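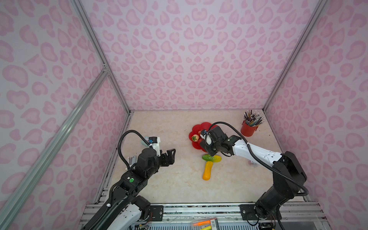 Losmont Dual-Arm Bench Cell
Gripper and wrist camera evaluation package

Home > Equipment > Evaluation cells > Dual-arm bench cell

Part no. LM-596
Availability: built to order, next build slot November
Price: on request

Overview

The Losmont dual-arm bench cell is a tabletop station for comparing parallel grippers, finger shapes and wrist cameras on small loose objects. Two arms share one work surface and face inward from a common front rail. Either arm can be fitted with a different gripper from the other, so two candidates can be run on the same table, under the same light and on the same set of objects.

The cell is sold to labs and integrators who have to pick an end effector before they commit to a full line. It is not rated for production use.

What you can compare

Parallel grippers. The standard fit is the Dakley parallel gripper with angular fingers, supplied in black. The Arain parallel gripper uses the same wrist flange and swaps in with 4 screws. Both report finger position and motor current to the cell controller.

Fingers. Flat, angular and padded tips are stocked. Tips are sold in pairs only. Customers who print their own can download the mounting drawing from the support page.

Cameras. One fixed camera looks down at the workspace. A small wide-angle camera can be added at each wrist. The wide lens bends straight lines near the edges of the view, and the calibration routine must be run again every time a wrist camera is moved or replaced.

Controllers. The Skereter controller drives both arms from one unit. Third-party controllers can be used through the open port, but the logging tools described further down will then record camera data only.

Object set and table layout

The cell ships with a mixed set of toy fruit and vegetables plus a red flower-shaped plate with a scalloped edge. Play food was chosen for the spread of shapes it gives at low cost. A corn cob has ridges that catch a finger tip. A strawberry is small and tapered and tends to rotate in the grip. Round fruit shows up poor finger alignment quickly, and a bunch of grapes tests how a gripper deals with a load that hangs unevenly.

Desk items can stay on the table during a run. A pen cup toward the rear corner and a small square clock beside the plate both make useful obstacles for path planning. Layouts are saved by name in the controller, and a saved layout can be called up as an overlay on the fixed camera view when the table is being reset by hand.
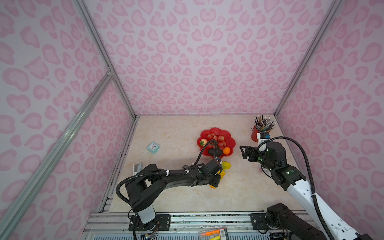

Frame and enclosure

Silver aluminum extrusion throughout, with corner brackets. Walls on three sides, open at the front. The wall panels are held by the frame and can be changed for another print or a plain color. Patterned panels make background separation harder for vision software, and we suggest running at least one series with them before signing off on a camera. The table surface is a beige marble pattern. Both arm bases bolt to the front rail on black mounting plates.

Running a comparison

1. Mount the first gripper and run the homing routine with the table clear.
2. Load a saved layout and place the objects to match the overlay.
3. Run the default series of 33 picks. The controller logs finger position, motor current and every camera stream against one clock.
4. Swap the gripper, repeat the homing routine and run the same series again.
5. Export both logs. The compare tool lines up matching picks and lists the ones where the results differ.

Allow 10 minutes for a gripper swap, including homing.

Reading the wrist view

Most of the useful detail in a failed pick comes from the wrist camera. Both finger tips should stay in view at the bottom of the picture, with the target object clear ahead of them. If one tip drops out of view as the fingers open, move the camera bracket back one slot.
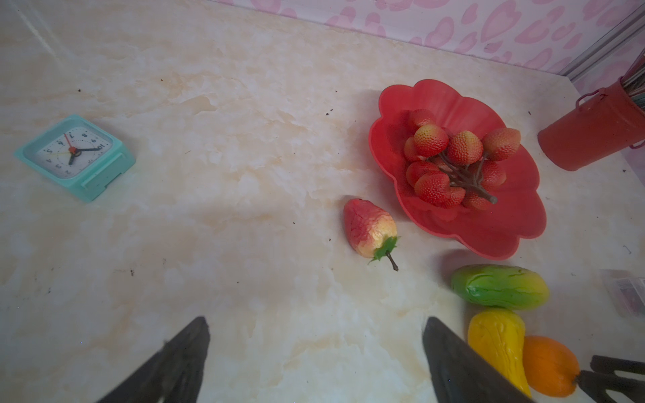

Bracket position also sets how much of the table is visible before the arm commits to an approach. The rear slot gives a wider lead-in and a smaller target. The forward slot does the reverse and suits small objects such as the strawberry. Record the slot number in the log header – the compare tool will not pair two series shot from different slots.

Included

Frame, panels and table
Two arms with mounting plates
Two Dakley grippers, angular fingers
Skereter controller and cables
Fixed camera
Object set with plate

Optional

Arain gripper
Wrist camera and bracket
Padded or flat finger tips
Spare wall panels

Support

Fit and compatibility questions: Xiuying Long, applications
Quotes and lead times: Ghassan Yammine, sales
Please have your flange drawing ready if you plan to mount a gripper we do not stock.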